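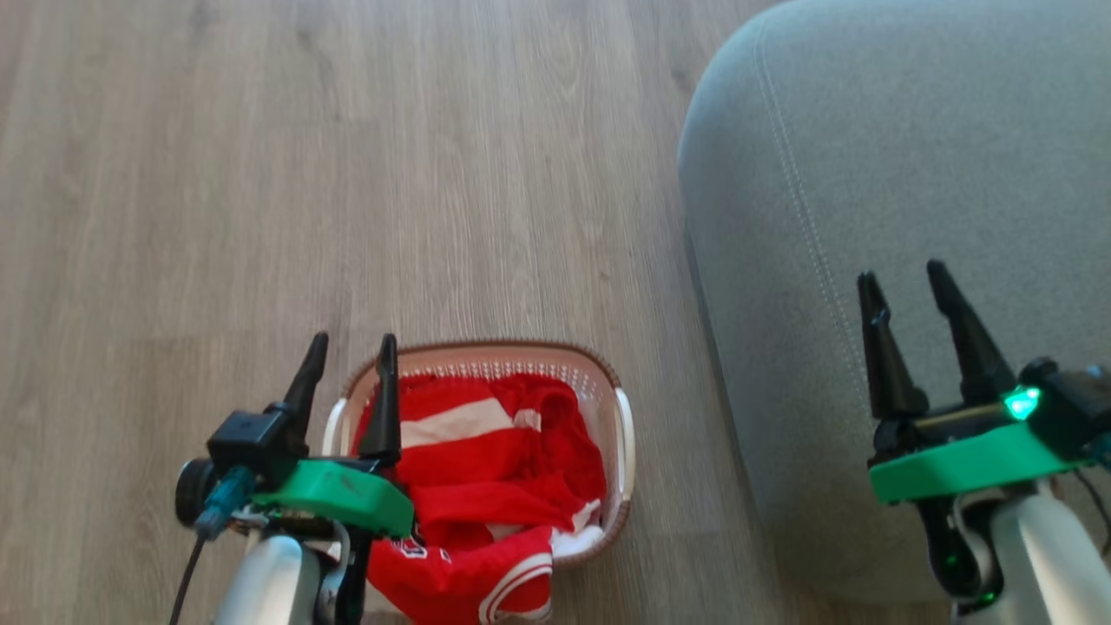
Uletti laundry basket with perforated sides, brown-trimmed rim and white end handles. Clothing not included.

Uletti Laundry Basket, Pink White
$16.00
In stock at Jillstead and Urton. Click and collect available at both stores.

The Uletti is a plastic laundry basket for carrying, sorting and short-term storage. It has a rounded rectangular shape and a handle moulded into each short end. The colour is a very pale pink that looks close to white in most rooms, with a thin band of brown along the top rim. The handles are white.

The sides have a pattern of small openings that let air through. Damp towels and swimmers can sit in it for the walk to the clothesline, but anything properly wet should be wrung out first as water will come through the sides. The openings are small enough that socks and hankies stay in.

Specifications
Length including handles: 66 cm
Maximum load: 15 kg
Material: plastic
Lid: none, not available separately
Assembly: none required

Using the basket
Carry it with both handles when it is full. A single handle is fine for dragging an empty basket out of a cupboard, but lifting a full load by one end puts strain on the moulding and isn't covered by the warranty. Two adult doonas are too much for it. One doona cover with its sheets and pillowcases fits well, and so does a normal mixed load from a front loader.

Football jumpers, tracksuits and other bulky clothes take up more room than their weight suggests. Fold them once lengthways before they go in if the basket is going on a shelf. For carrying to the machine there is no need to fold anything.

Washing printed sportswear
We are often asked about club jerseys and hoodies when customers buy a basket. Turn them inside out before washing, close any zips and keep them away from towels, which leave lint on the lettering. Cold water and a gentle cycle suit most of them. Red garments should go through on their own for the first few washes, particularly if they have white stripes or trim.
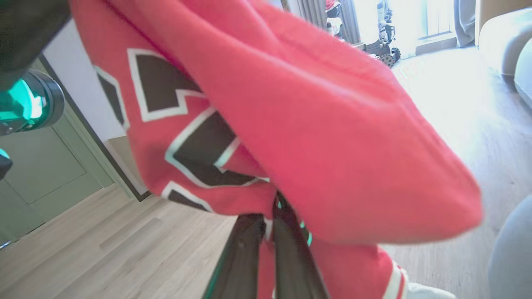
Check the pockets and pull the sleeves out straight before loading. Iron-on numbers and letters should not go under a hot iron or spend long in the dryer. Hang the garment by the hem, in shade, and leave the hood open if it has one so the double layer can dry. The care label always comes first if it says something different.

Looking after the basket
Wipe with warm water and a little dishwashing liquid. Lint collects in the openings and comes out with an old toothbrush. Bleach and abrasive creams will dull the surface and can lift the brown trim. Store indoors or under cover. A basket left on the line all summer will go brittle.

The base is smooth and can be set down on timber, laminate or tile. Sweep up grit before sliding it across a floor.

Delivery and returns
Orders are sent from our Urton warehouse. The basket ships without a carton, in a paper sleeve, so small scuffs on the handles can occur in transit. Contact us if yours arrives cracked and we will replace it. Unused baskets can be returned to either store with a receipt.

Also from Uletti
Slim hamper, pink white
Peg bucket with hook
Desmet folding airer (sold under our Desmet range, matches the brown trim)

The taller version of this basket was discontinued in July. For bulk orders from clubs, laundries and accommodation providers, contact Stijn Koster at the Jillstead store.

Page updated 29th March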